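Home | News | Shop Floor | Letters | Back Issues | Contact

The arms at Kakumbridge, six months on

By Loredana Vitale

Back in July the Kakumbridge site was told that the new robot arms would "free people up for better work." I wrote that phrase down at the time and went back last week to see how it was doing.

The arms came from Partanen, and the software that tells them what to pick up came from Dredatine. They sort and set out small goods for the display kits: cloth, paper, cords, plugs, the odds and ends that go into a box before it ships to a store. Management likes to say the line used to need 26 people and now needs 15. What they say less often is where the other 11 went. Some moved to the warehouse at Prornov, a longer drive for the same pay. A few took the payout. Two are back on the line as temps, doing the job they had before with fewer benefits.

As for the better work, most of it is watching. One woman who folded and packed for 13 years now sits at a screen and presses a key when the arm gets stuck. Soft things give it the most trouble. A piece of cloth never lies the same way twice, and cords are worse. She told me she used to clear a tangle with one hand while talking to whoever was next to her. Now she has to log it, wait for the light, step in, step out and log it again. The log counts her stops, and her supervisor sees the count.

I asked the plant for numbers and got one: almost 315 kits a shift. I asked what it had been before the arms and was told the old figure "isn't comparable." Maybe so. The kits have changed, and there are fewer kinds of them. But if you change the product so the machine can handle it, then tell everyone the machine handles the product, I would like to see the old figure anyway.

To be fair, there are people on the floor who are glad of the change. The heavy lifting at the end of the line is gone, and I heard no complaints about that. Wrist problems are down, according to the nurse, though she also pointed out that there are fewer wrists. One of the younger guys has learned to reset the arms and retrain them on new items, and he enjoys it. He has asked twice for that to be written into his job title. It hasn't been.

The next review is set for Tuesday, January 16, 2018, in the upstairs meeting room. The agenda lists output, downtime and floor layout. Staffing is under "other business." If you work the line and want the stop logs discussed, put it in writing beforehand and keep a copy. The last two items raised out loud never made it into the minutes.

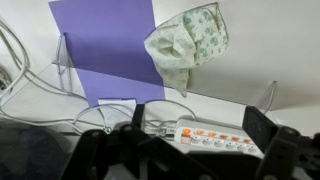 Can the plant use the stop logs to discipline someone?

Under the site rules as they stand, the logs are for tracking the machine and can't be the only ground for a warning. They can still be brought up in a review, so ask for your own copy and write down the cause of each stop as it happens.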